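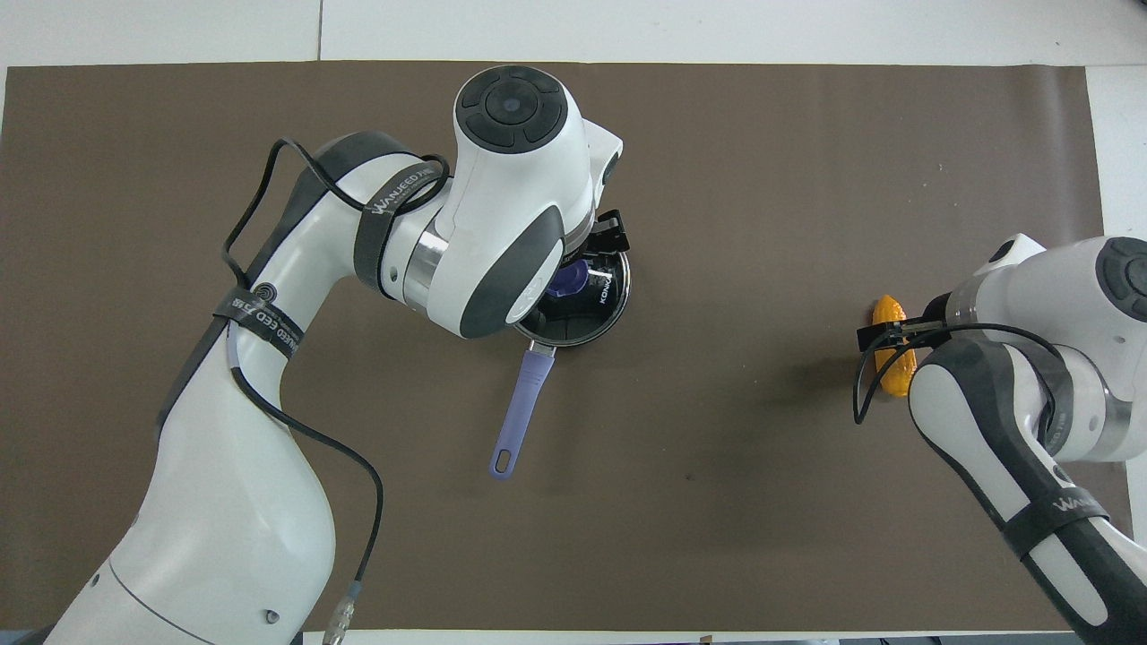 The left gripper over the pot, the right one at the corn.

The Corn Test

Wilmer Mamani had written 1141 on the first page of the notebook, and Eliécer Grajales did not ask what it meant. By October he knew. It was the number of tries they had promised to Valderrama before anyone would choose a gripper.

"Run 244," said Wilmer. "Dratus fingers on both sides."

Eliécer pressed the key and the right arm went down to the toy corn. It stopped with its fingertips just over the yellow kernels, as it always did, and waited for the controller to decide.

"With the Skika fingers it was faster," Eliécer said.

"It was faster to drop it."

The left arm was pointing down at the small saucepan with the purple handle. Eliécer had bought this pan himself, and he felt a little ashamed when a gripper missed it, like a father at a school concert. He had never told this to Wilmer.

"My grandmother took the corn with two fingers also," said Wilmer. "From the boiling water. She did not need a controller."

"Did she drop it?"

Wilmer thought for a long time. He was a man who respected data.

"Once," he said. "When my uncle came home."

The right gripper closed. The motor made its thin sound, and the corn rose from the brown mat, turned a little and stayed. Eliécer held his breath until the arm had crossed half of the way to the pot – then he noticed that Wilmer was not looking at the arm. He was looking at the notebook, with the pen lifted, and he had not yet written anything.

"Put that it held," Eliécer said.

"Wait," said Wilmer. "It is still in the air."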